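I've been putting off sorting the front room since June, and this morning I ran out of excuses. Akosua needs the big oval table for her sewing group, so everything I'd piled on it had to find a home before lunch.

My plan was simple. Small stuff goes in the molded trays, tall stuff goes in the white divided bin, and whatever fits in neither gets a hard look. I'd ordered the trays from Skison back when I was sure I'd be a person who sorts buttons by size (I am not that person). They do stack nicely though, and I'm finally glad I kept them! 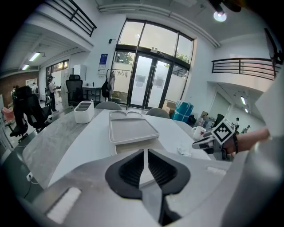 Coffee helped. So did Lucian, who came by at ten and talked me out of keeping 132 loose zipper pulls. He wanted me to toss the snaps too – absolutely not, I use those all the time.

The garment rack is a different story. It's been by the glass doors so long that I hang my bag on it without thinking, and half the dark clothes on there belong to people who visited last winter. Omolara, if you're reading this, come get your jacket. I'd move the whole rack upstairs if I could face the steps with it, but I think it'll end up along the brick wall.

Still to do: labels for the trays, and a decision about the chairs. I like the pink one and Akosua can't stand it. She wants five matching gray ones, and I've told her I'm not spending 400 dollars on chairs until somebody sits in the ones we've got.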